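The Shelf by the Door: Ten Years of the Grønli Reading Room

10/3/21

When the public library in Vincombe closed its upper floor, the large-print books went into boxes and the ramp at the side entrance was locked. Ingegerd Viklund had been using that ramp twice a week. She wrote to the town, got a form letter back, and then asked her landlord if she could rent the empty shop under her apartment.

The shop became the Grønli Reading Room. It lends books by disabled writers, and by writers whose work has gone out of print or never reached a bookstore in this part of the state. The collection started with 47 titles, most of them Viklund's own. It now holds 417.

"I didn't set out to run a library," she says. "I wanted a chair, a lamp, and a door I could get through."

Viklund worked as a payroll clerk until her hands got bad. She reads mostly memoir and says she has little patience for novels where a character in a wheelchair is there to teach somebody a lesson. Those books are in the collection too. They have a shelf of their own, by the door, and readers write their arguments on index cards and leave them between the pages. Some of the cards are longer than the reviews the books got when they came out.

The cards led to the monthly discussion group, and the group led to the press. Vodora, which Viklund runs with the translator Sinan Kırmızıgül, has published 2 books so far. The first was a set of essays by home care workers, printed in a run of 156 copies and sold mainly by mail. The second, a short novel called Dredham, is about a town where the bus stops running and the people who depended on it start keeping a shared diary.

Kırmızıgül came to the reading room looking for a Turkish poet he had studied in college. The book wasn't there, so he donated his copy and stayed for the discussion. He does the layout for Vodora in the evenings, after his job at a tax office.

He is blunt about the money. Neither book has paid for itself. Printing went up last year, and so did postage, and the large-print edition costs more to make than the regular one. Vodora sells both at the same price. Kırmızıgül argued against that at first and lost.

"She asked me who I thought should pay extra for having bad eyes," he says. "I didn't have an answer, so we did it her way."

The group still meets once a month. During the shutdown it moved to the telephone, and several members who had never come in person joined then. When the room reopened, the phone line stayed on. Viklund puts the speaker in the center of the table and callers go first, which keeps the people in the room from talking over them.

The next Vodora title is due in January. It is an anthology on work and illness, with pieces by a roofer, a school bus driver, and a retired court reporter. Submissions are closed, but the reading room takes book donations all year, and borrowers don't need to live in Vincombe. Books can be sent back by mail in the same envelope they came in. 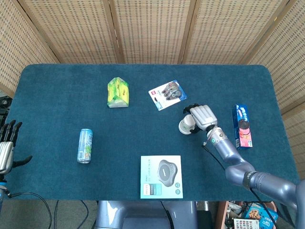 Books & Community Desk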